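Posted 10/11/2023

# Wanted: people who don't believe our robot safety rules

Inen is recruiting reviewers and one part-time standards writer to go over the working rules for shared robot cells. We'd prefer applicants who have seen a rulebook ignored and can say why.

The current rulebook came to us from Multelent and runs to 117 clauses. Some of them are good. Others read as though they were written by someone who had never stood beside a bench with a sample rack on it. One clause requires the operator to "maintain awareness at all times", and we would like somebody to explain how an auditor checks that. Another asks for a risk assessment before every change of task, and going by the logbooks, most people copy out the last one and change the date.

We don't assume a new standard will fix this. A longer one almost certainly won't.

## What the rules have to cover

- **Tool changes.** Who signs off a gripper swap, and whether the signature means anything if the payload settings were never opened.
- **Cable routing.** The rulebook says "tidy". Tidy is a matter of taste. We want a rule about slack, snag points and the arm's full reach, in words a technician can check in a minute.
- **Small labware.** Most published guidance we've read is thinking of car doors. Our arms work over clear plastic boxes and racks of upright tubes, where the fingers come down very close to the tops and a slow speed limit doesn't tell you much. 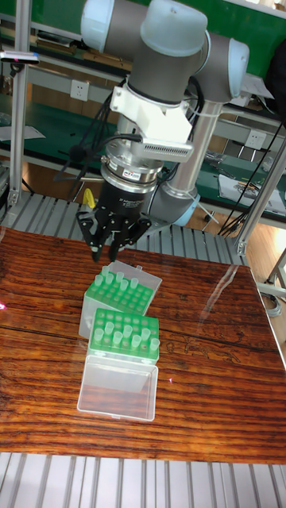 - **Near misses.** The log holds 2,186 entries, of which 1,893 are filed under "other". Kilian Marti set up the categories and is the first to say they don't work.

## The positions

**Reviewers (5 places).** You'll read the draft clauses, watch them applied at a working cell, and write down where they fall apart. Lab techs, maintenance fitters and health and safety reps are all welcome. No programming needed. Reviewers are paid by the session, including the reading.

**Standards writer (part-time, fixed term to the end of August).** You'll turn the reviewers' complaints into clauses. Plain English is essential. If your writing sample contains the phrase "best-in-class", please send a different one.

The work is at the Hsu building. Alell makes some of our tooling and will see the final draft, but has no say over who we take on or what gets cut.

## How to apply

Send one page to Yao-tsung Chiu at Inen. Pick a safety rule from a place you've worked, tell us what it was meant to prevent, and tell us what people did instead. Leave out your employer's name if you need to. A résumé is optional for reviewers and required for the writer.

Certificates in functional safety are fine to mention but won't get you an interview on their own.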